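Painting over old lining paper in a hallway, yes or no?

Forum > Home and Garden > Decorating

plumduff7
Posted Thursday, 7:15 pm

Quick one hopefully. Hallway and stairs, terraced house, old lining paper on all the walls, painted goodness knows how many times. Currently magnolia gone yellow. Mostly sound but there are bubbles near the front door and one seam lifting on the stairs. Want to go for a sort of olivey beige. Do I have to strip it or can I just stick down the bad bits and paint? Have got the in-laws coming in November and would like it done by then. Not fussed about perfection, just don't want it peeling off in sheets.

Also matt or something wipeable? Two kids, one dog, one bike that lives in the hall.

gutterpress
Posted Thursday, 7:26 pm

Strip it. Always strip it. Whatever's under there is only going to get worse and you'll be doing it all again in two years.

marrowfat
Posted Thursday, 7:31 pm

Disagree with the above. If it's mostly sound leave it well alone. I stripped ours and half the plaster came with it. Went from a weekend job to a plasterer and a very big bill. Slit the bubbles with a sharp knife, bit of paste behind with a small brush, press flat, leave overnight. Fill the line, sand, paint.

gutterpress
Posted Thursday, 7:38 pm

Then your plaster was shot anyway and you were better off knowing.

marrowfat
Posted Thursday, 7:40 pm

I was happier not knowing thanks

plumduff7
Posted Thursday, 7:44 pm

Ha. What do I look for to tell if the plaster's bad? Tapped it and some of it sounds a bit hollow, mainly up the stairs on the outside wall.

tealeaf_28
Posted Thursday, 8:02 pm

Hollow sound = plaster's come away from the wall behind. Small patches you can live with. If it moves when you push it that's different. Bubbles by the front door, I'd want to rule out damp first. Is there a gutter or downpipe on the other side? Anything dripping onto the step? Paint over damp and it'll be back by Christmas.

plumduff7
Posted Thursday, 8:09 pm

There is a downpipe. Will look in the morning, it's dark and chucking it down.

tealeaf_28
Posted Thursday, 8:11 pm

Chucking it down is the best time to look! Take a torch

plumduff7
Posted Thursday, 8:27 pm

OK soaked now but you were right, joint near the bottom is dribbling down the brick. Not loads. Other half says it's been like that since we moved in. Great.

Does that mean no painting?

tealeaf_28
Posted Thursday, 8:33 pm

Fix the joint, give the wall a few weeks with the heating on and the door open when you can. Do the stairs and landing meanwhile and leave the door end till last. Peel the paper off just that bit so it can breathe.

gutterpress
Posted Thursday, 8:36 pm

So strip it, in other words.

marrowfat
Posted Thursday, 8:37 pm

One bit!! One bit is not the whole hall

Bovham_Bill_not_my_name
Posted Thursday, 8:50 pm

On the paint question. Don't do ordinary matt with a dog and a bike. You want the scrubbable matt, costs more, worth it. We used Lestumska in our hall, the flat one, and it wipes without going shiny. Needed a proper first coat over the old yellow though or it grins through. Two tins did hall stairs and landing with a bit left.

sootysweep
Posted Thursday, 8:58 pm

Lestumska is good but the olive shades go on patchy, found that with ours. Third coat on the long wall. Nägeli covers better in my opinion, but it dries quick so you have to keep moving or you get lines where you stopped. Never stop half way along a wall for a cuppa. Ask me how I know.

Bovham_Bill_not_my_name
Posted Thursday, 9:04 pm

Never had patchy. Did you stir it enough? The colour sits at the bottom.

sootysweep
Posted Thursday, 9:06 pm

Yes I stirred it

gutterpress
Posted Thursday, 9:10 pm

Eggshell. Hallways want eggshell. Wipes like a plate.

marrowfat
Posted Thursday, 9:13 pm

Eggshell on old lining paper will show every lump and every seam. Terrible advice, sorry. Anything with a sheen on a wall like that and the light from the front door rakes straight along it. Flat as you can get.

gutterpress
Posted Thursday, 9:15 pm

Which is why you strip it

tealeaf_28
Posted Thursday, 9:17 pm

Can we not

plumduff7
Posted Thursday, 9:25 pm

Flat and scrubbable it is I think. How do people do the high bit over the stairs? Ceiling's miles up. Was going to put a plank across but the other half's gone pale.

sootysweep
Posted Thursday, 9:34 pm

Please don't do a plank on a chair. Hire a proper stair platform, Randmont do them by the weekend, mine was £26 and they dropped it off. Do ALL your high stuff in one go, ceiling first, then cutting in, then walls. Extension pole for the roller gets you further than you'd think.

marrowfat
Posted Thursday, 9:39 pm

Second the pole. And old sheets are useless on stairs, they slide and paint goes through. Get the sticky film or tape down rolls of that fibre stuff.

quinceandcustard
Posted Thursday, 9:52 pm

Can I ask about colour? We're looking at olive beige as well, ours is a long hall with no window, only glass in the door. Does it go gloomy? Was thinking dark green on the other side, or below a rail, with the beige above. Husband says it'll look like an old railway waiting room. I quite like railway waiting rooms.

Bovham_Bill_not_my_name
Posted Thursday, 10:01 pm

Dark green below a rail is lovely and hides the bike marks. Beige will look browner at the dark end, they all do. Buy the little pots, paint a big bit of lining paper and move it about at differnt times of day. Don't go by the card.

gutterpress
Posted Thursday, 10:05 pm

Agree with that for once. Cards are useless. Also change your bulbs before you pick, warm bulbs make olive go mustardy.

plumduff7
Posted Thursday, 10:12 pm

Oh that's a point, ours are really yellow. Might explain the magnolia.

marrowfat
Posted Thursday, 10:14 pm

No that's thirty years of magnolia

quinceandcustard
Posted Thursday, 10:28 pm

Off to get sample pots at the weekend then. The pairing I keep going back to is a flat olive beige right up against a dark green with a bit of texture to it, hard line between the two, no border or anything. Just can't decide which should have the bigger share. Beige probably, with no window. Would still need somewhere for coats, and the meter cupboard would have to go the same colour as the wall or it'll stick out like a sore thumb. Anyone done a cupboard door in wall paint, does it chip?

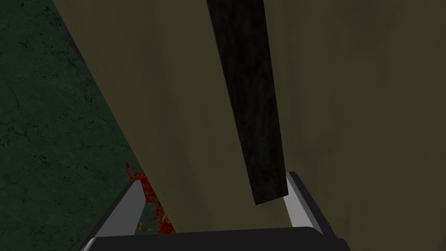 Door's bare wood at the moment so I suppose it'll want primer whatever I use. And I've still to talk him round on the green, so no rush with the answers, will check back after the weekend.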